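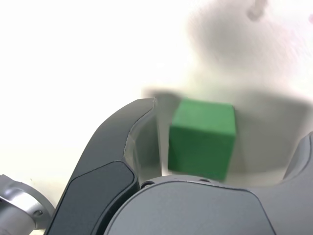 Do plain coloured blocks need a philosophy?

Posted 2022-07-30 in Things With Corners

I have been reading about wooden blocks, which is a thing you can do for far too long. There are people online who believe that a child given the wrong cube will grow up unable to park. There are shops happy to agree with them, at a price.

The set that started me off is the Kettler, sold in a cotton bag with a leaflet. The leaflet has more words in it than my tenancy agreement. It says the colours have been "tuned" and that the weight of each block "invites intention". I read that part twice, put the kettle on and read it again. A block weighs what a block weighs. Make it smaller and it weighs less.

The price was £53 in December and I assumed it would come down after Christmas. It didn't. A set from Golovberg, same colours as far as my eyes can tell, was £41 and came in a cardboard box that split on the stairs. The Golovberg people make no claims at all, which I took as a point in their favour until I found that the lid didn't close properly either.

What I wanted to know was dull. Do they stack, do they stay stacked, and does the colour hold up to being handled? Nearly every review I could find answered some other question. One went on for paragraphs about the smell. Several praised the bag.

So, stacking. Red at the bottom, yellow on that, green on the top and a bit off to the left, because perfectly lined-up towers tell you very little. Any cube will sit square on another if you fuss over it. I'm more interested in what you get when the top one is put down the way people put things down, a touch out, and left there. Soft edges make it harder to judge by eye where the top of one block ends and the next begins. Some sellers call rounded corners a safety feature and some call them "heirloom finishing". I suspect it's the same piece of sandpaper.

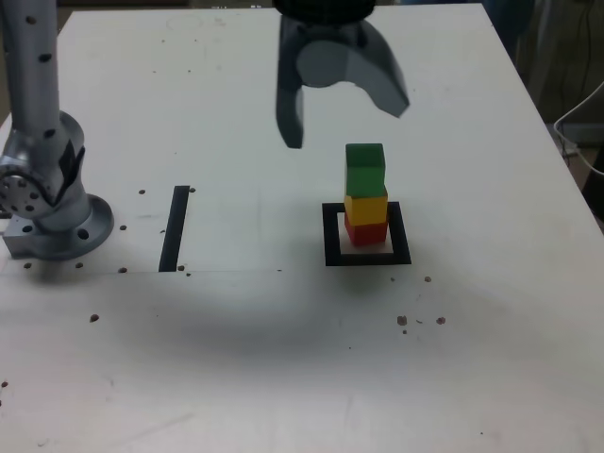
The trouble with three

Most of the advice says to begin with three blocks and three colours. I can't find where this comes from. The Lemura booklet (a friend's copy, the corners chewed) states it as a fact, gives no source, then suggests you buy the 200-piece box. If three is the right number I would like somebody to explain the other 197.

That said, three is pleasant to work with. You can see the whole pile at once and you always know which one is missing. Red, yellow and green also happen to be easy to tell apart across a room, though they'd be a poor choice for anyone who mixes up red and green, and I've yet to see a seller mention it. If it matters in your house, swap one for blue and ignore the leaflet.

Colour and wear

I am more suspicious of paint than of wood. A thick glossy coat looks splendid in the shop and slides about on the next block. A matte one has some bite to it but marks sooner, and the marks show worst on yellow. Little dark specks on the top face, that sort of thing. On red you'd hardly notice, and if the grain shows through as well, you may even decide you like it. 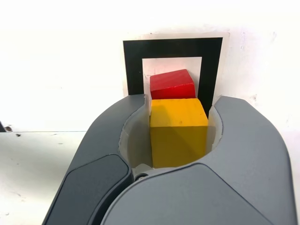 Yellow in front with its specks, red behind showing its grain.

Ando, who sell only by post, will tell you that visible grain is a mark of quality. Other makers sand and fill until you can't see any, and tell you that is a mark of quality. I don't mind grain. I mind paying extra for it in one catalogue and extra for the lack of it in the next.

Wiping with a damp cloth is fine by me. The special wax (a tin of it, 2 for the price of more than one) I have not bought and don't plan to. If anyone has used it for a full year and can point to a difference, the comments are open. Please don't tell me about the smell.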